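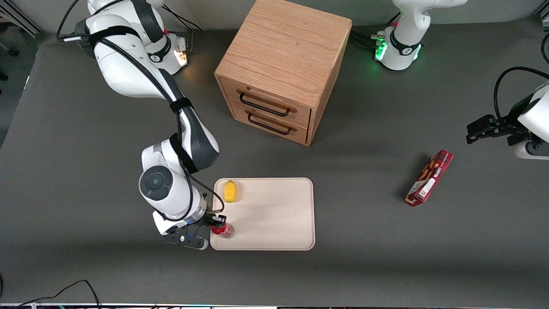 How long do people keep food in the kitchen cupboard after the printed date has passed? In our sample the median was 11 weeks for canned food and only 4 weeks for dry food such as rice, flour and pasta.

4.2 Cupboard storage and printed dates

We visited 201 homes in the two districts of Cuvari and Rerari during July. In each home, the person who does most of the cooking was asked to open the cupboard and to read us the date of every packed product. Calado and Aguiar used a similar method, but they asked by telephone, and we think their respondents forgot the products at the back of the shelf.

Figure 3. Small household goods, including a red can and a light beige tray.

The difference between the two districts was small. Households that shop once a week, most often on Friday, had fewer old products than households that shop every day, which we did not expect. One explanation is that the weekly shoppers write a list and look in the cupboard before they go. Nine homes had no product past its date, and we kept them in the analysis.

Many respondents did not know the difference between "best before" and "use by". Several of them threw away dry food early and kept cans for very long. Prices were not recorded, so we can not say how much money is lost in this way.

Comments (2)

Rochelle Wihongi: Did you also ask about the freezer? In my house the old things are all there.

Henrique Caldeira: The median for flour alone would be useful to see.

Shares: 4

Contact the authors | Copyright Natália Matos and co-authors | Back to top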